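Unpopular opinion from someone who sorts electrical parts more than she'd like: most bench organizing advice is written by people who organize once, take a nice photo and move on.

Case in point, the taped grid. Everybody swears by it now. Kraft paper, blue tape, little squares, bins on top.
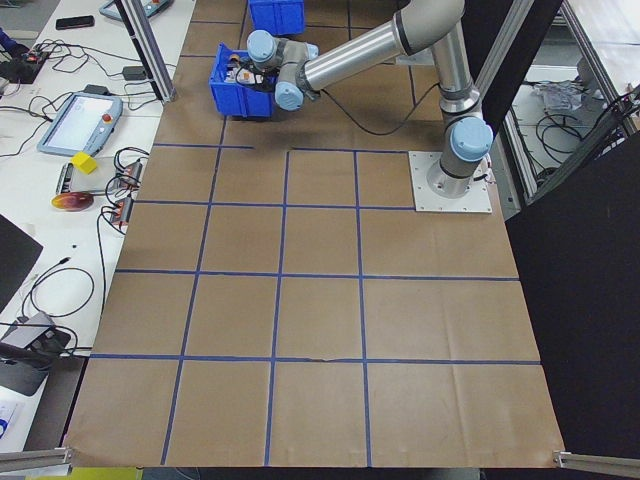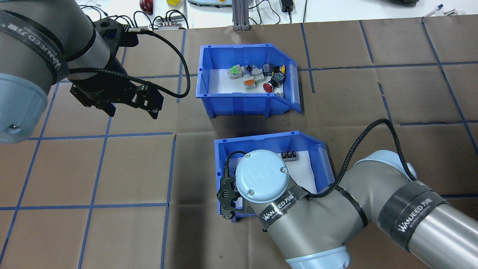
My problem with the squares is that a square doesn't tell you anything. Is it for switches? For stuff you haven't tested? Fletcher Doolan says you "just get to know them." Sure, Fletcher. I've heard that about pegboards too.

And paper. Drag a terminal block over it 1,000 times and get back to me on how the tape edges look.

Bins I'm fine with. I have no fight with a blue bin. But the parts are small and the bins are big, so you end up with a pile in a box where you used to have a pile on a table. Is that sorting? I'd call it moving.

Someone will bring up the Costigan drawer system. I priced it. 88 drawers, and you have to label every one yourself. Labels sold separately, naturally.

Liudmyla Chornovol asked what I do instead. Two jars. One for things that click when you push them, one for things that hold wires. Ugly, and I can find a push button without turning the lights on.

Hertta Ahonen says jars don't scale. Scale to what? I'm fixing a garage door opener and a lamp.

I did try white liners in the bottom of my trays back in October. Will admit it, small black switches are much easier to spot on white. One point to the bench people.

Still not taping my table. If yours has been taped for a year and you still like it, post the corners. Close up, please.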